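Thread, weil ich seit März immer wieder dieselbe Frage bekomme: Warum glaube ich den Erfolgsquoten nicht, die zu gelernten Greif-Policies veröffentlicht werden? Wird länger.

Vorweg: Ich arbeite selbst mit dem Zeug. Unser Stack ist der von Ovberg, darüber eine Policy, die wir mit Didenko trainieren. Ich habe also kein Interesse daran, dass das alles Unsinn ist.

Auslöser war die Zahl 97 Prozent. Stand auf einer Folie von Grinden, Aufgabe: Papierblatt greifen, anheben, versetzt ablegen. 97 Prozent wovon, stand da nicht. Ich habe nachgefragt und eine freundliche Mail mit derselben Folie bekommen.

Also selbst gemessen. 200 Versuche, ein Blatt, immer dieselbe Policy, Startlage aus einer vorher gewürfelten Liste. Die Liste lag im Repo, bevor der erste Versuch lief. Klingt pingelig, aber ohne das schiebt man das Blatt unbewusst dahin, wo es klappt. Ich jedenfalls tue das.

Schon bei der Definition von »gegriffen« ging der Streit los. Der Ovberg-Controller meldet grasp_ok, sobald der Motorstrom über der Schwelle liegt und die Fingerposition steht. Bei einem Holzklotz völlig in Ordnung. Bei Papier meldet er das auch, wenn die Finger einfach aufeinander liegen und dazwischen nichts ist.

Heißt: Wer die Erfolgsquote aus diesem Flag zieht, misst, ob der Greifer zugeht. Das kann meiner seit Jahren.

Die nächste Idee war, die Kamera am Handgelenk entscheiden zu lassen. Kleiner Klassifikator, »Blatt gehalten ja/nein«. Auf dem Validierungsset prima. Im Betrieb sagt er gerne ja, wenn das Blatt bloß unter dem Finger auf dem Tisch liegt. Aus dieser Perspektive sehen sich die beiden Fälle wirklich ähnlich, Tiefe gibt es keine, und der Finger verdeckt ausgerechnet die Kontaktstelle.

Man kann das mit einer zweiten Kamera von der Seite lösen. Haben wir gemacht. Dann hat man zwei Urteile, die sich widersprechen, und braucht eine Regel, wem man glaubt. Ich habe am Ende alle strittigen Fälle von Hand durchgesehen. Steht so auch im Protokoll, andere dürfen das gern ebenfalls hinschreiben.

Was mich an der Policy selbst stört: Sie gibt Aktionsblöcke aus, bei uns 5 Schritte am Stück, und schaut dazwischen nicht hin. Auf einem starren Teil merkt man das kaum. Papier wölbt sich aber beim ersten Kontakt, und der Rest des Blocks ist für ein Blatt geplant, das es so nicht mehr gibt.

Blocklänge auf eins gesetzt: Die Bewegung fängt an zu zittern, weil aufeinanderfolgende Vorhersagen nicht zusammenpassen. Glättung drüber: Zittern weg, dafür kommt die Korrektur zu spät. Man dreht also an einem Regler, der in den meisten Veröffentlichungen nicht einmal in der Tabelle auftaucht.

Die Antwort der Didenko-Leute dazu war »mehr Daten«. Wir haben 1.899 Episoden. Beim Durchschauen hatten auffallend viele eine völlig glatte Blattkante, frisch vom Stapel. Die Policy kennt also neues Papier. Sobald ein Blatt ein paar Griffe hinter sich hat, Knicke, gewellter Rand, wird sie zögerlich und fährt Korrekturen, die ich mir nicht erklären kann.

Übrigens ein Punkt, der bei Benchmarks systematisch wegfällt: Wird nach jedem Fehlversuch ein neues Blatt hingelegt? Bei uns im ersten Durchgang ja, ohne dass es jemand beschlossen hätte. Beim zweiten blieb das Blatt liegen, und die Quote war sichtbar schlechter. Welche von beiden kommt wohl auf die Folie?

Zum Planer noch: Brester verkauft einen »deformable-aware« Bewegungsplaner. Ich habe ihn getestet. Soweit ich im Log sehen kann, bläst er die Kollisionsgeometrie des gehaltenen Objekts auf und plant dann wie immer. Kann man machen — aber dann bitte so nennen.

Was ich stattdessen gern hätte, ist langweilig. Rohlogs zu jedem Versuch. Die Definition von Erfolg als Code. Die Blocklänge. Eine Angabe, ob das Material zwischendurch getauscht wurde. Und die Videos der Fehlschläge, alle.

Weil gefragt wurde: Nein, unsere Quote poste ich noch nicht. Die beiden Durchgänge sind nicht vergleichbar, und ich will erst den dritten mit gemischtem Papier haben. Wer die Startliste und das Auswerteskript möchte, schreibt mir, das kann ich sofort rausgeben.

Nachtrag zum Kraftsensor, kam jetzt mehrfach: ja, würde beim Flag helfen. Unser Greifer hat keinen, und die Folie von Grinden nennt auch keinen. Ich rechne den Strom gerade gegen eine Leerfahrt ohne Blatt, mal sehen, ob da überhaupt ein Unterschied aus dem Rauschen kommt. Ergebnis hänge ich hier an.
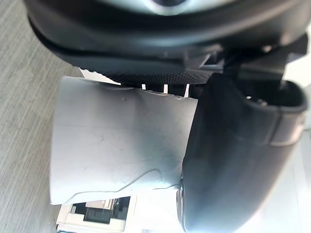
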